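Ticket 577: bits left on the table after brushing down
Opened by: Florence Wong
Assigned to: Colton Chisholm
Status: open

Hi Colton, me again, sorry! It's the cream table by the grey wall. We've been using the flat brush to clear it between goes and I'm still finding specks afterwards, usually when I've already put the next lot of stuff out (typical). The brush is the wide one with the metal band and the pale wooden handle, with the white wrap round the neck. 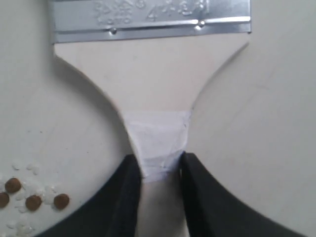
I've tried going side to side and then front to back, and I've tried pressing harder, which just seems to flick things further off. Rhonda Chan reckons the bristles want a proper wash, so I did that last night in warm water with a drop of Sestik and left it on the windowsill. No real difference this morning, I'm afraid. The big bits go, it's the tiny ones that stay put.

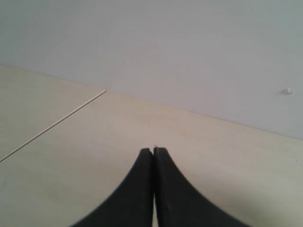 Colton, you asked whether a damp cloth works. It does for the odd fleck, but with the white grains it makes a paste and then I'm scrubbing at it for ages. Dry is definitely better. I also had a go with the Pelletier hand vac from the cupboard, but it was nearly flat and gave up after 2 minutes, so I can't say that was a fair test. It's on charge now.

The other thing is the mix itself. If it was only the little brown pellets I'd not be bothering you, they're easy. It's when they're in with the white grains that it all gets away from me, and I'd like to keep the pellets for next time if I can, without half the grains coming along too.

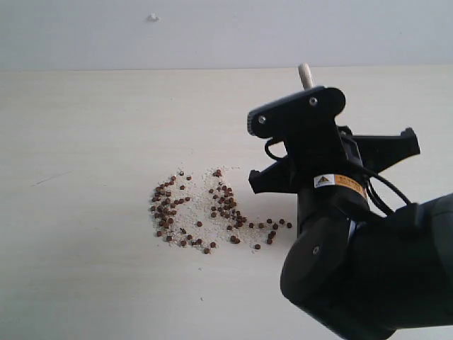 Ticket 577, page 2 of 2

Reply from Colton Chisholm, 9.40 am
Try a sieve over a tray for the pellets, there's a Hornier one in the second drawer. Sweep towards you in short strokes and stop pressing so hard! Does the faint scratch on the left catch anything?

Reply from Florence Wong, 11.15 am
Not that I can feel with a fingernail. Found the sieve, will try it after lunch. Can you leave this open till I've had a go with the vac as well?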